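Chapter 4
Tableware on the Work Surface: Bowls, Plates, and the Space Between

4.1 Scope of the chapter

The previous chapter dealt with storage: shelves, racks, and the vertical clearance a stack of dishes needs. This chapter moves the dishes to the table. It covers the placing of a single vessel on a single flat support, the choice of material for each, and the use of the free surface that remains. Full place settings for two or more diners are treated in Chapter 5, and clearing is treated in Chapter 6.

Three terms are used throughout. A vessel is any open container with a raised wall, such as a bowl or a cup. A support is a flat or nearly flat piece on which a vessel rests, such as a plate, a saucer, or a trivet. The work surface is the tabletop itself, including any openings or fittings in it. A plate can act as a support in one step of a task and carry food directly in the next. The term describes what the piece is doing at the time.

Students who have worked in a kitchen will find some of the early material familiar. It should still be read, as the exercises in Section 4.7 depend on the definitions of overhang and seat given below.

4.2 Seat and overhang

The seat of a vessel is the part of its base that touches the support. On a bowl with a foot ring, the seat is a narrow circle. On a bowl without one, it is a small flattened disk at the lowest point of the curve. A foot ring resists tipping well but rocks if the ring is bent. A flattened base is easier to wash and nests more closely, but its small seat gives less resistance to a push at the rim.

Overhang is the horizontal distance by which the rim of a vessel extends past the edge of its support. Where the support is wider than the vessel, the overhang is negative, and the exposed part of the support is called the margin. A bowl set exactly in the center of a wider round plate has an even margin. A bowl set off center has a wide margin on one side and a narrow margin, or an overhang, on the other.

An uneven margin is not always a fault. A diner who rests a spoon on the plate needs more room on the side of the spoon hand. For transport, however, the margin should be even. A plate lifted by two opposite edges carries the load evenly only when the bowl is centered, and correcting the position at the table takes less time than correcting it in the air.

4.3 Materials

Stainless steel bowls are light for their size and do not chip. Their polished inner walls make it hard to judge a thin layer of clear liquid, which should be checked by tilting the bowl slightly or by viewing it from the side. Steel also slides readily on a glazed plate. In the Prullow series of bench trials, directed by Ngan-ling Tsai, 70 placements were made with a steel bowl on a glazed plate and the same number with the bowl on a matte plate. The bowl shifted during carrying more often on the glaze. The difference was largest when the base of the bowl was wet.

Matte plates have a drawback of their own. Metal rubbed across an unglazed or lightly glazed face leaves gray marks, and these are plain on white ware and much less so on slate-colored ware. The marks are metal left on the plate and can usually be removed with a mild abrasive cleaner. True scratches cannot. 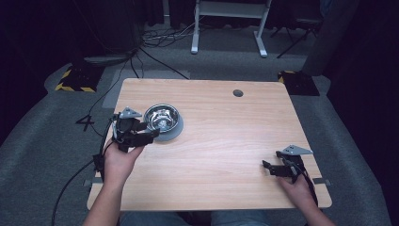 The color of the support also affects how quickly its edge is found by eye. On a pale wood surface, a dark or mid-gray plate has a clear outline, and its margin can be judged at a glance from a seated position. A cream plate on the same wood is harder to read, particularly under overhead lighting that casts little shadow. Where speed matters more than appearance, the support should contrast with the table and the vessel should contrast with the support.

4.4 The work surface

A tabletop is rarely a plain rectangle in practice. Many have a grommet hole near one edge, intended for cords. For the purposes of this chapter, such a hole is an obstruction. A plate may bridge it safely if the full seat of the plate lies on solid wood. A cup or small bowl should be kept clear of it entirely, since a narrow seat can drop partway over the opening and tilt.

The surface is divided into three zones as seen by the seated person:

The near zone runs from the front edge to the point the hand reaches with the elbow bent and close to the body.

The middle zone runs from there to the point reached with the arm partly extended.

The far zone is everything beyond, up to the limit of reach without leaving the chair.

Vessels holding liquid belong in the middle zone. In the near zone they are exposed to sleeves and forearms. In the far zone they must be lifted at full reach, and control of tilt is poorest there. Empty vessels may be parked in the far zone, preferably toward one corner, so that the center of the table stays free for the piece in use.

Vojtěch Čierny's tabulation of 1,443 table-clearing sequences, recorded at the Ornia training kitchen, sorted spills by zone. The near zone accounted for the largest share. Most of these occurred while the person was reaching past a vessel for something else. The practical rule drawn from the tabulation is to move the nearer object first, even when the farther one is wanted.

4.5 Lifting a bowl from its plate

Separating a bowl from its plate is a two-handed task for beginners. One hand steadies the plate at its edge while the other takes the bowl by the wall below the rim. The lift is vertical for the first inch. A sideways pull drags the plate along with the bowl and may carry it off the table if it was placed close to the edge.

With experience the task can be done with one hand, provided the plate is heavy enough to stay put. A light plate under a wet bowl may cling briefly to the base and then fall back. If clinging is suspected, the bowl should be turned a few degrees on its seat before it is raised. The reverse action, returning the bowl to the plate, is harder to do well and is the subject of Section 4.6.

Reader comments

Enda Cullinane
The zone definitions helped my evening group a lot. Could the next edition give measurements for shorter tables? Ours are only deep enough for a near and a middle zone.

Chaminda Mollah
4.3 mentions a mild abrasive cleaner. We got the gray marks off with baking soda paste, but it took two passes on the older plates.

Renato Manalastas
Is overhang measured from the rim or from the widest point of the wall? Some of our bowls curve back in at the top.

Enda Cullinane
@Renato I read it as the rim, going by 4.2. For your bowls I would use the widest point.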